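Clip-on earphones

Clip-on earphones are small headphones that hang from the outside of the ear by means of a curved hook or spring clip, with the speaker resting against the opening of the ear instead of going into it. They belong to the same large family as earbuds and on-ear headphones, and they share a little with both. Like earbuds they do without a band over the head, and like on-ear models they use a flat, padded speaker that sits on the surface. They have been sold for portable music players, telephones, language courses and office dictation machines, and they still have a loyal following among people who find that nothing else stays on comfortably.

Design

Most clip-on earphones come as a pair joined by a thin cord, which meets at a split below the chin and runs down to a single plug. Each side has a shallow round housing with the speaker inside, a foam or fabric pad over the front, and the clip itself at the back. The clip may be a fixed plastic hook, a hinged arm that opens a little way and closes gently behind the ear, or a length of bendable wire covered in something soft. Hinged arms are the easiest to put on in a hurry, while bendable ones take a bit of patience the first time but can be shaped to suit nearly any ear, including ears that already have a pair of glasses to hold up.

The pads deserve a word of their own, as they wear out long before anything else does. Foam dries and crumbles with age — usually at the edges first — and a pair that has spent a few years in a drawer will often need new pads before it can be worn at all. Replacement pads are generally sold by width, and it is worth measuring the old ones before they fall apart entirely.

Usuletti, a maker of small audio goods, offered its first clip-on pair in February with a hinged arm and a cord on one side only, the second side being fed by a thin wire that passed behind the neck. The arrangement kept the cord out of the way of a shirt front and was later taken up in the company's Trollbridge line, which came in 8 colors and was sold with two sets of pads and a drawstring pouch. 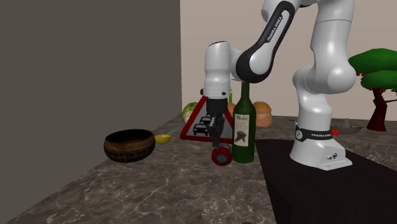
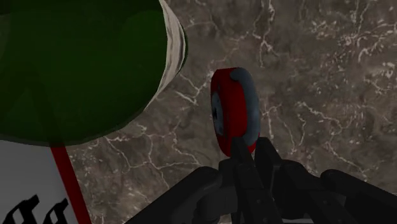 One listener wrote to say that after 11 years with the same Trollbridge pair, the sound was still perfectly pleasant, but the hinge on the left side had gone slack and she had never managed to find a spare. Her advice to new owners was to open the arm by its base, gently, and never to pull the whole thing off by the cord.

Sound

Because the speaker rests outside the ear, clip-on earphones let in a good deal of the noise around the wearer, and they let some of the music out as well. Low notes suffer the most. A pad that sits even slightly away from the ear will make a bass line seem thin, and pressing the housing lightly with a fingertip is a quick way to hear how much is being lost. Voices, on the other hand, come through clearly, and for this reason the style has always been popular for talk radio, recorded books and lessons.

The openness is also welcome to people who want to hear a doorbell, a child in the next room or traffic while they walk. Listeners on trains and airplanes tend to be less happy with it, and so, it must be said, do the passengers sitting next to them.

Wireless models

Cordless versions arrived once batteries had become small enough to fit in the housing without making it too heavy for the hook. The Dow, sold by Olanside, placed the battery in a rounded weight behind the ear, so that the two halves balanced each other across the clip. Its maker gave it a range of roughly 50 feet and a battery meant to last through 800 charges. Later wireless models by other makers have mostly kept to the same layout, though some moved the buttons from the front of the housing to the lower edge, where they are less likely to be pressed by a hat or a pillow.

Care

Pads can be taken off and wiped with a barely damp cloth, then left to dry fully before they go back on. The hooks should be stored closed, and bendable ones keep their shape longer if they are not straightened between uses. Cords are best wound in a loose loop, with no sharp bend at the plug.

See also: On-ear headphones; Neckband headphones; Headphone pads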